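Paper cup

A paper cup is a disposable drinking vessel made from paperboard. The board is usually coated on the inside with a thin layer of plastic or wax, which keeps liquid from soaking through. Cups for hot drinks may have a second wall or a separate sleeve.

A blank is cut in a fan shape, wrapped around a cone-shaped form, and sealed along the side. A round base is then pressed in, and the top edge is rolled outward. The rolled rim stiffens the cup and gives a lid something to hold. The slanted sides allow cups to be stacked.

The Pukby works in Tillel opened with 13 employees and two forming machines, each making up to 200 cups a minute. Tobias Lindqvist ran it until it was sold to Fevier.

Coated cups are hard to recycle in ordinary paper mills, where the lining has to be separated from the fiber.

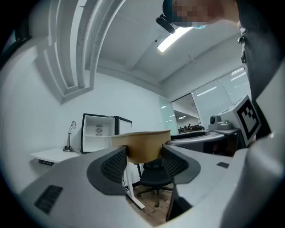 Soomro Packaging History Club, Articles Team
See also: Paperboard; Drinking straw; Cup sleeve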